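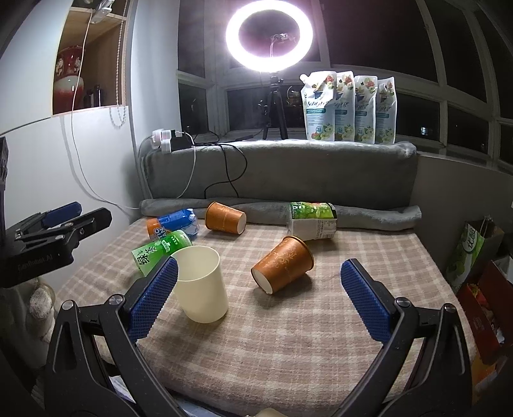 Slide 1: Paper cups on a plaid blanket.

Speaker notes — Gemma Pace, 2 August 2019

Thanks, start on time, skip the bio. Ask who has read the metadata retention rules all the way through. Expect few hands. I had to do it twice.

Opening point. We were told these powers were for serious crime. Terrorism, child abuse, organised crime. So my question tonight is a dull one: who is asking for the records, and what for?

Slide 2. The Hurkaner request. Read the first line of the letter aloud, then stop. Hurkaner runs a small internet service. In July it let us go through its log of requests for customer records. 543 in the log. No warrant needed for any of them, and no judge saw them. A senior officer at the agency signs a form.

Slide 3. What the forms say. The box marked "reason" is usually one line. In 50 of them it is blank. I put this to the department and was told a blank box "does not indicate an absence of reasons". Maybe so. I'd like to try that on my tax return.

Only 18 mention anything I would call serious crime. Be careful here. The rest might include serious matters written up badly. I can't prove they don't. But they can't prove they do, and they are the ones holding the power.

Slide 4. The Justance review. Supporters will bring this up, so get in first. Justance found the system "broadly sound". Look at what it looked at: the agencies' own summaries. It didn't pull the forms. Margus Adomaitis asked why and got a reply about scope. (Margus is in the second row, he can correct me.)

Slide 5. The Gokalel case. Keep short, lawyers still involved. Council staff wanted phone records over an unpaid fine. They got them. The customer found out by accident. There is no duty to tell you, even years later — that's the part I'd change first.

Slide 6. Asks. A warrant for every request. Notice to the person once the matter is closed. Forms kept and open to audit.

I don't expect to get all of it. The Khan amendment offers a yearly report, and I've read enough yearly reports.

If running late drop slide 4, go straight to questions. Someone will say "nothing to hide". Ask them for their phone bill.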